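Three hours of hand-holding

I went to a demo day at Warkix on Thursday because a friend there keeps telling me I'm too hard on the whole "teach it by doing it" business. He may be right. I came home with sore feet and a few pages of notes, and I'm about as unconvinced as when I left.

The pitch is simple enough. You don't write code for the arm. An operator picks up a controller, drives the arm through the job, and everything gets recorded: joint angles, gripper opening, camera views. Do that enough times and a model learns to do the job alone. The software they use for it is called Besamance, and according to the slides it "captures human skill." I have a problem with that word. What it captures is where the gripper went.

The job was picking blocks and bars out of a metal bin, one at a time. The operator was good. She had been doing this since February and she still took her time on every pick, nudging the fingers over, backing off, coming in again at a slightly different angle. When I asked how many recordings they had for this one bin, she said 34 good ones. I asked about the bad ones and got a smile.

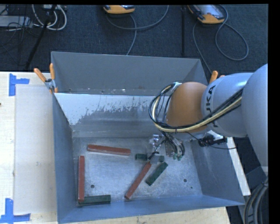

The gripper on a green block, with the red bars still lying in the bin.

Look at the paint on the wall of that bin. I've worked in enough shops to like a bin with some wear on it, and I'll give them credit for not using a pretty one. But a bin like this is also kind to the robot. It's clamped, it's well lit, and the pieces have plenty of room between them. The parts bins I used to dig through were full to the top with castings hooked into each other, and half the job was shaking things apart before you could grab anything.

Then came the number. The trained model gets 98 percent of its picks, they said. I asked what counted as a pick. A piece leaves the bin floor and stays in the gripper for 3 seconds. Fine, that's a definition, and I'm glad they had one. But were the layouts new, or close cousins of the ones she recorded? "Similar distribution," which I take to mean close cousins.

I did get a turn on the controller. It's harder than it looks, mostly because you can't feel anything. I pushed a bar into the wall and had no idea until I heard it scrape. With my own hand I'd have known right away and eased up. So the recording of my attempt has the arm's path in it and none of the stuff I would have used to do the job well. Some people get around this by grabbing the arm itself and moving it by hand — Adjei sells a setup like that, and I'd like to try it before I say more.

I don't think it's all smoke. For a shop that changes parts every few weeks, an afternoon of recording might well beat waiting on a programmer. I'd just want to see the bin filled by somebody who doesn't work there, and I'd want the failed runs in the same spreadsheet as the good ones.

They've told me I can come back and bring my own parts. I have a coffee can of old pipe fittings in the garage that should do nicely.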